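The Lesside Fall Walkthrough: A Building Checklist for the Virus Season, With Comments

Category: Health & Workplace
September 27, 2020
By the Lesside Bulletin desk

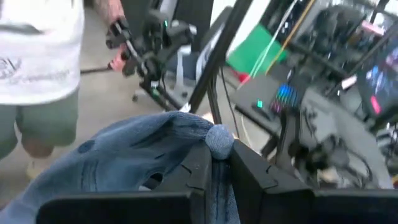 BEFORE YOU START

Print this, or copy it onto something with a flat back. The list covers shared buildings in Lesside and Brinside: offices, halls, workshops, the back rooms of shops. It is meant to be walked in one go by one person in a mask, and it takes as long as the building is honest. The comments under each item come from our own walk through the Serkell Building, a former shoe warehouse that now holds 8 tenants and a great many signs.

Mark each item OK, FIX or ASK. "ASK" means you don't know and someone else might. It does not mean skip.

1. ENTRANCE AND DOORS

[ ] One door marked for coming in, another for going out, if the building has two.
Comment: Serkell has two. Both are marked IN. FIX.

[ ] Doors that can safely stand open are standing open.
Comment: OK at the front. A fire door on the second floor was also standing open, held by a gallon jug of sanitizer. Fire doors stay shut. The fire code did not take the year off.

[ ] Sanitizer within reach of the entrance, and something in the dispenser.
Comment: Push it. Don't look at it, push it. The one by the mailboxes made a noise and produced nothing. FIX.

[ ] Mask notice at eye level, in words a tired person can read.
Comment: OK. The notice is fine. The four older notices underneath it disagree with one another and should come down.

2. SIGN-IN AND CONTACT RECORDS

[ ] A way to know who was in the building on a given day.
Comment: A clipboard. ASK whether anyone collects the pages, as the top sheet started in June.

[ ] Names and phone numbers not left on view for the next visitor.
Comment: See clipboard. A folder or a box with a slot would do it.

[ ] A pen policy.
Comment: Cups labeled CLEAN and USED, which is good. The USED cup was empty and the CLEAN cup had a chewed pen in it, which is less good. FIX.

3. AIR

[ ] Windows that are supposed to open do open.
Comment: Try each one. On the north side the sashes have been painted shut by several generations of enthusiastic painters. FIX before the heating goes on and everyone loses interest.

[ ] Filter in the air handler has a date written on it.
Comment: It has a date. We would prefer a more recent one. The unit is an older Taipe, and the panel needs a screwdriver and some patience. ASK the landlord for the filter schedule and get it in writing.

[ ] Supply and return vents clear of boxes, coats and filing cabinets.
Comment: Return vent on the ground floor is behind a vending machine. FIX, with help. Those things are heavy.

[ ] Desk fans not pointed from one person straight at another.
Comment: Two found. Owners were both sure theirs was fine.

[ ] Restroom exhaust fans running.
Comment: Hold a single square of tissue up to the grille. If it sticks, OK. If it falls, FIX. Upstairs it fell with some grace.

4. ROOMS AND NUMBERS

[ ] Each shared room has a posted limit.
Comment: The main meeting room is 535 square feet and its sign says "Be sensible." Put up a number. People read a number and argue with an adjective.

[ ] Chairs match the limit.
Comment: If a room is posted for a handful of people and has twenty chairs in it, the chairs win. Stack the extras somewhere awkward.

[ ] Floor markers still stuck to the floor.
Comment: Most are. One has migrated under a radiator. Curling edges are a trip hazard, so pull them up and replace them with something flat.

[ ] Elevator limit posted outside the car as well as inside.
Comment: Inside only. By then you are in it. FIX.

5. CLEANING

[ ] A written schedule for handles, switches, rails and buttons.
Comment: OK on paper. Initials for the whole month of September had already been filled in, including the days we haven't had yet. ASK.

[ ] Product label checked for contact time.
Comment: The surface has to stay wet for as long as the label says. A quick spray and a manly wipe is mostly exercise.

[ ] Products stored in their own containers with their own labels.
Comment: Unmarked blue liquid under the kitchen sink. We did not investigate by smell and neither should you. FIX.

[ ] Bleach kept away from ammonia and from acids.
Comment: OK, and please keep it that way. This is the item on the list that can hurt somebody by lunchtime.

6. KITCHEN AND BREAK AREA

[ ] Breaks staggered, with the times posted.
Comment: Posted. Everyone has chosen noon.

[ ] Shared food put away or done away with.
Comment: An open candy dish at the second-floor kitchenette. We admit to feeling like monsters. FIX.

[ ] Soap and paper towels at the sink.
Comment: Soap OK. The towel is cloth, shows a lighthouse, and appears to belong to the building. Retire it.

[ ] Taps flushed in any part that sat closed over the summer.
Comment: Water standing in pipes goes bad in ways that have nothing to do with this virus. Two upstairs suites were shut from March. ASK the landlord what was done, and don't accept "it ran clear."

7. IF SOMEONE GETS SICK

[ ] Everyone knows to stay home with symptoms, and knows whom to call.
Comment: Posted by the stairs, with an extension that rings in an empty suite. FIX today.

[ ] A spare room with a door, in case somebody feels ill partway through a shift.
Comment: There is one, currently full of holiday decorations. A chair and a path to it would be enough.

[ ] Local public health number on the wall, checked by dialing it.
Comment: OK. A person picked up, and was very nice about it.

[ ] First-aid kit stocked, with gloves in a size other than small.
Comment: Small. FIX.

8. SIGN-OFF

Date walked: ____________
Walked by: ____________
Items marked FIX: ______
Items marked ASK: ______
Next walk: ____________

Hand one copy to the landlord or manager and keep the other where it won't be used as a coaster. FIX items in sections 3, 5 and 7 come first. Walk the building again when the heat is switched on, when the windows close and half of section 3 stops being true. The Brinside edition of this list has an added page for loading docks, and tenants who share a dock should ask for that one.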